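The fruit basket: filling it, cleaning it and getting it back on the table

Every kitchen has a fruit basket, and most fruit baskets have three onions, a dead battery and a lime of great age. I have written before about the cutlery drawer and the cupboard with the lids in, and both times I was told that I'd dodged the real problem. Fair enough. These notes cover the wire sort of basket, on a table, with a mat under it, and they apply whether your fruit is the kind you eat or the kind you dust. I keep both. The pretend fruit came home from a house clearance in Bistmont and has outlived several real bowlfuls.

Empty it completely

You can't sort a basket by stirring it. Tip nothing out; lift things out one at a time and put them down on the bare table, far enough apart that they don't roll into each other. Round things go away from the edge. I put the grapes down first because they stay where they're told, and then use them as a doorstop for the oranges.

Look at each piece as it comes out. With real fruit you're checking underneath, where trouble starts. With artificial fruit you're looking for flattened patches, loose leaves and the small split along the join that every fake pear gets sooner or later. Anything doubtful goes to one side and is judged at the end, when you're tired and less sentimental.

Heavy at the bottom, and other things we all know and ignore

The big pieces go in first. Melon, mango, large apples: these make the floor of the pile and stop the rest from sliding. Peppers come next, wedged stalk up, since a pepper lying on its side takes up as much room as a sleeping cat. 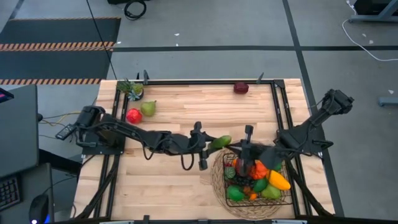 Cucumbers are the awkward guests. A cucumber won't lie flat in a short basket, and it won't stand up either, so you end up with it poking over the rim at the height of a passing elbow. Mine go to the back, on the slant, with something solid on either side. If it's a real one I'd sooner see it in the fridge door anyway, but I've lost that argument at home and have stopped bringing it up.

Small fruit goes in last. Limes, plums and little oranges will find their own way down through the gaps, and if you put them in at the start you won't meet them again until spring. Grapes are the exception to every rule about size. Put them at one end, where the bunch can lean on the wire, and never under anything.

Leave some space. A basket that's full to the top looks generous for one evening and then becomes a thing you're afraid to touch. Mine holds 9 pieces comfortably. I've had more in it, and I've also had a plum under the cooker for most of July.

Cleaning the wire

Dust collects where the wires cross, and wiping along them only moves it from one corner to the next. Use an old toothbrush and warm water with a drop of washing-up liquid. Do the outside first, then turn the basket over and do the underneath, where there's usually something sticky that you'd rather not identify. Rinse it, shake it over the sink and stand it upside down on a tea towel overnight. Coated wire that goes back on the mat damp will leave a mark, and coated wire with a chip in it will leave a brown one.

If the coating has chipped, a dab of enamel paint keeps the rust off. Robichaud's sell it in tins so small that you feel foolish carrying one to the till. Two thin coats, and let the first dry properly. I say this as somebody who didn't.
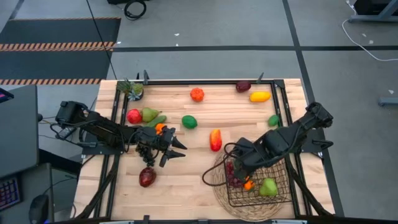 Cleaning the mat

Woven mats, the round sort with a thick rim, hold crumbs the way a sofa holds coins. Take it outside and beat it against a wall. Then go round with the brush end of the vacuum cleaner, following the weave. Don't put it in the sink: natural fibre that's been soaked dries into the shape of a crisp, and no amount of sitting under the encyclopaedia will talk it round. A damp cloth, wrung out hard, is as wet as it should get.

If yours has already curled, lay it face down between two tea towels, put a tray on top and load the tray with tins. Give it until Thursday, whatever day you're starting from.

Washing fruit that isn't fruit

Artificial fruit gets a thin film of grease if it lives anywhere near a hob. Plastic pieces can be washed in lukewarm water and dried straight away. Foam ones with a painted skin only want a damp cloth, and go gently over the blush on a peach, which comes off. Don't use the lemon-scented Bruko spray, which took the shine off one of my apples and left it looking as though it had had some bad news.

Bunches of grapes are the slow part. Hold the bunch by the stem, dip it in a bowl of soapy water, swish, dip it in a clean one, and hang it over the tap. Set the lot out on the table afterwards and leave a gap between pieces so that the air can get round.
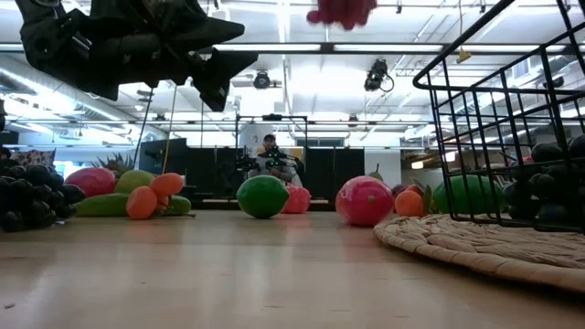
Leaves need a dry paintbrush and some patience. If one has come off, a tiny spot of clear glue at the stalk will hold it; use a cocktail stick, because the nozzle on the tube has plans of its own.

Putting it all back

Mat first, in the spot where you want it. Then the empty basket in the middle of the mat. Carrying a full basket across the kitchen and trying to slide the mat underneath with your other hand is how I came to know so much about dented pears.

Spread the colours about as you fill. Two greens side by side look like one large green, and a yellow pepper near the top does more for the table than a candle. Turn stalks towards the wall and good sides towards the chairs.

If the basket has a handle, lift it once before you walk away. My Lareo one holds its shape beautifully until there's nearly 600 grams at one end, and then it bows like a butler.
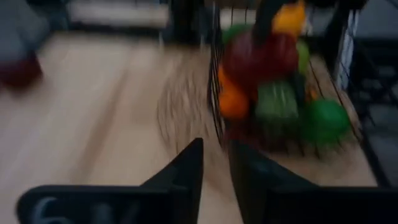 One reader writes that I've got the order wrong and that peppers should go in last, on top, where the stalks can't dig into anything. She has kept hers that way for 6 years and has never bruised a mango. She also lines the bottom with a folded napkin, washed whenever the tea towels are, and says it stops small limes from sitting in the gaps with their ends sticking out.

I've tried the napkin and I'm keeping it. The peppers I'm still thinking about.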